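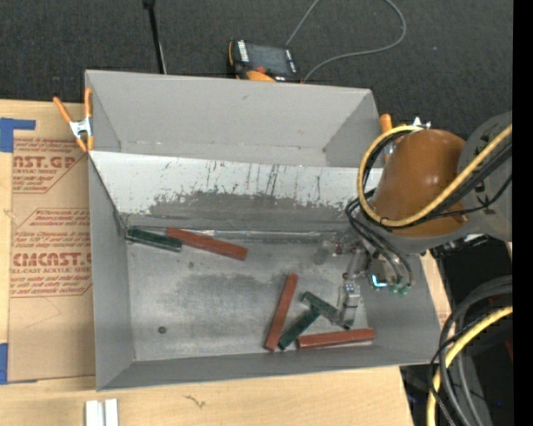
3 min read

Open day at Foltatik, Haverford
Jun 26, 2021

I live in Dorkcombe, and the bus from there to Haverford goes only every two hours, so I came to the open day of Foltatik much too early. The door was still closed. I drank a coffee at the gas station and read the program again. It promised a tour of the workshop, a talk on bin picking, and cake.

Bin picking is my own field, or it was until I changed to the purchasing side. I wanted to see how a small firm does it now. Their cell is called Nusia. The arm takes long blocks, red and green, out of a metal bin and puts them on a tray in the order that is written on a screen. We were 15 visitors in the first group and we stood behind a yellow line on the floor.

The first picks went well. The arm came down from the right, the finger went to the end of a block, and the block was gone from the bin before I understood how it was held. Then a red block came to lie against the sloped panel at the back. The arm went for it, stopped with a hard knock, and everything was still. On the screen stood a message about a collision. One of the engineers walked to the controller, read the message and said, very calmly, "Same place again."

I liked that they did not hurry us to the next room. The engineer explained the fault while we were waiting, and I try to repeat it correctly. The model of the bin in the software has walls which are a little more upright than the real ones. In the middle of the floor this makes no difference. Near the slope the planned path is too low, and the finger touches the panel before it arrives at the block. You can see on the real bin that the panel has scratches and a big gray patch where the surface is worn. I asked if all of this comes from collisions. He said he could not say this, the bin was bought used and they have no photos from the beginning.

A second thing was discussed more quietly. The bin is held with spring clamps on its rim. A woman in our group asked what happens if the arm pushes the bin sideways. The answer was that it has happened, in November. The bin moved 9 millimeters and the arm continued to work with the old position for three more picks until it missed a block completely. After this they added a check: at the start of each run the arm touches two points on the rim and compares. I would prefer bolts. The engineer also would prefer bolts, but they change the bin often, and for the time being the clamps stay.

The restart took longer than I expected. First the arm must be driven free by hand, slowly, with the controller. Then the finger is inspected for bending, then comes the check of the rim, and only then the program may continue. For the first step all visitors had to go one step more behind the line. I was glad to see this, because at bigger fairs I have seen people lean over a stopped robot with a phone in the hand. A stopped robot can still have a command waiting.

In the talk after the lunch they showed numbers. In the last test they made 2000 picks and had to stop by hand 15 times, nearly always at the back slope. The plan is to measure the bin again and to forbid the finger a narrow zone along the panel. Blocks in this zone will be left for a person – it is not elegant, but I think it is correct until the new model is ready.

The cake was with plums and was finished when I came to the table. Next open day is planned for November. Parking is behind the building, entrance from the side of the river, and the tour is not suitable for small children because of the noise from the compressor.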